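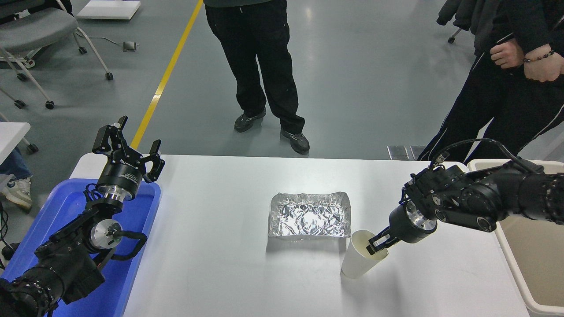
Teaching Two Arms to Clear a Table: notes for the club showcase talk
Speaker: Kanini Kirui, Flasonmont Robotics Club

OPENING (slow down, you always rush this bit)

Good evening. I'm Kanini, I run the software side of the Flasonmont club, which means that when something goes wrong I am the person everyone turns around to look at.

Our project this year was to get two robot arms to clear a table after lunch. We picked it in September because it sounded easy. Pause for the laugh. If there's no laugh, keep going.

WHAT WE ASKED FOR

Read the task out exactly as we wrote it on the entry form: "The system will remove cups and trays from a table and place them in the correct bin." Sixteen words or so, no mention of how. The judges at Jernitz liked that it was short. We liked it too, until we had to do it.

Explain the split. Left arm works the left half, right arm works the right half, and the middle belongs to whichever one gets there first. That last rule lasted one afternoon. Now the middle is handled by a turn flag that Engelbrecht group wrote (first-years, they named themselves after their street). Give them a wave here, they'll be sitting near the back.

PAPER CUPS

Spend the most time on this part, people like it.

A paper cup is a rotten thing to hand to a robot. Squeeze from the outside and it folds. Squeeze gently and it slides. Our first grip crushed so many that we started buying them in sleeves of 42 and hiding the receipts from the school office.

What we do now is go in from the top, fingers inside the open rim. The cup tips a bit when you do it. We spent two weeks trying to get rid of the tipping and then decided a tipping cup that ends up in the bin counts as a clean table.

Somebody always asks about cups that still have coffee in them. The answer is that we ask people to finish their coffee.

FOIL

Foil trays are worse, for a different reason. They're shiny, so the vision code sees ceiling lights where there should be an edge, and no two of them keep the same shape once they've been handled. Clisasero, our labeling tool, lets you draw the outline by hand. We drew nearly 4000 outlines. I did a lot of mine on the bus.

Mention that the November batch had to be redone when we learned that half the team was tracing the rim and the other half was tracing the bottom. Don't say which half. They know.

HOW WE TRAIN IT

Keep this short, the parents glaze over.

Someone moves the arms through the job by hand control, we record it, and we do it again. A session is 38 runs, with a break when the driver starts sighing. Then the model trains overnight and in the morning we find out what it learned. One morning it had learned to wait. It would hover over the tray very politely and do nothing at all, and I have to say it looked a lot like our group meetings.

(The cause was dead time at the start of the recordings. We trim it now. Only explain if asked.)

WHERE WE ARE

Cups: good. Foil: good on cloudy days. Cup and foil next to each other: come and see us in spring.

There were 4 of us driving at the start of the year and everyone had a different style, which the model picked up. It's best when one person drives the whole session. We worked that out late and I'd tell any new team to start there.

THANKS AND QUESTIONS

Thank the Jernitz people for the bench time. Thank whoever brought the snacks.

If someone asks whether it's faster than a person: no. If they ask how much slower, take the next question.

Recent items from the club
Flasonmont at the Jernitz open day: sign-up sheet
Clisasero labeling guide, second version (trace the RIM)
Turn flags for two arms: notes by the Engelbrecht group
Driver schedule for November
Lost property: one hex key set, one lunchbox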